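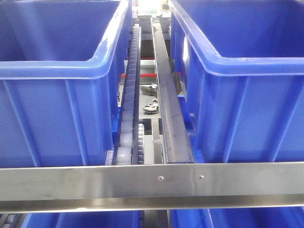

Bins, Rollers and Other Promises

The new sorting line at the Zircombe depot went live in July, and the people who sold it to us have been very pleased with it ever since. I work beside it four shifts a week and I am still making up my mind. Hamish Mudgway, who looks after the depot newsletter, asked me to write the words for this page because, he said, I already had opinions. He has promised not to soften them, and we'll see how that goes.

For those at the other sites who haven't been through: the old setup was pallets on the floor, a tape line you were meant to stay behind, and a lot of bending. Rantala won the job to replace it. Their proposal ran to 70 pages, of which I have read more than I'd recommend. The word "flow" turns up a great deal in it.

The bins

Big blue plastic ones with a thick rounded rim and ribs down the outside walls. I have nothing much against the bins. The brochure calls the colour "Revano blue", which looks to me like the blue every other plastic tub comes in, but the rim is a decent shape to get your hands around and it doesn't bite into your fingers the way the old crates did. The ribs are there for strength, according to Rantala. They are also there to collect dust, according to anybody who has had to wipe one down.

The supplier, Sullard, quoted us 3,468 bins across all sites. I asked where they would all go when they weren't in use and was told they wouldn't ever not be in use. Make of that what you like. They don't nest as tightly as I'd want, and a stack of empties takes up more of the back wall than the plan allowed for.

I'll give them one thing. Being able to look straight down into an open bin and see what's in it beats peering through the slats of a cage. We had a run of cartons go to the wrong branch last winter, and I don't believe that would have happened with these. I also don't believe it's worth what was spent, but I wasn't asked to sign for it.

The rollers

A narrow roller conveyor runs up the channel between the two rows, and it was the part that got everyone excited at the demonstration. The rollers are small and pale, a whitish frosted sort of finish at the near end, and they're set close together in a dark frame. Rantala says the close spacing stops soft parcels sagging into the gaps. On a good day it does. A half-empty satchel with a loose flap is another matter, and I've pulled out enough of them to have a technique.

Cleaning is the other sore point. The handover notes say to brush the rollers at the end of each shift, "a task of moments". Whoever wrote that has never met packing tape. It wraps itself around a roller, picks up grit, and then you are there with a plastic scraper at ten to six while everyone else is getting their coat. (Don't use a metal one. It's in the notes, page 41, and for once the notes are right.)

The first figure we were given for the line was 1,389 parcels an hour. I would like to know who was feeding it. Our own crew does well, and I'd put them up against any other depot's, but that number seems to belong to a world where every parcel is the same size and arrives label up. When I raised this I was told it was "a design rate", and when I asked what the working rate was, I was told it would emerge. It's still emerging.

The channel and the bar

Alongside the rollers is a long strip of dark metal with a raised lip on one edge, parallel to the conveyor. The drawings call it a guide channel and half the crew call it the gutter. The lip is supposed to keep things where they belong. Flat mail would disagree – it goes wherever it fancies, and the gutter is where I'd look first for a missing envelope. Please do look there before you report one lost.

The rollers finish at a steel bar across the front. I was sceptical about this when I saw it on the plan and I remain so, mostly on behalf of my hips. Hamish reckons you stop noticing it after a fortnight. Hamish works upstairs. The foam sleeve we requested has been approved in principle, and I've asked for it in writing as well.

What I'd keep, what I'd send back

Keep the bins, if they can find us somewhere to put the spares. Keep the rollers too, but rewrite the cleaning instructions with somebody in the room who has done it. The bar needs padding before the Christmas peak, and I'd like the gutter made deep enough to be useful or left off altogether.

Rantala are due back for the review and have offered to bring a slide presentation. I have offered to bring the scraper. If you're on the early crew and want something added to the list, leave a note in the tray by the kettle and put your name on it, as the last three were anonymous and one of them was about the biscuits.

Words by the late shift, Zircombe. Page put together by Hamish Mudgway.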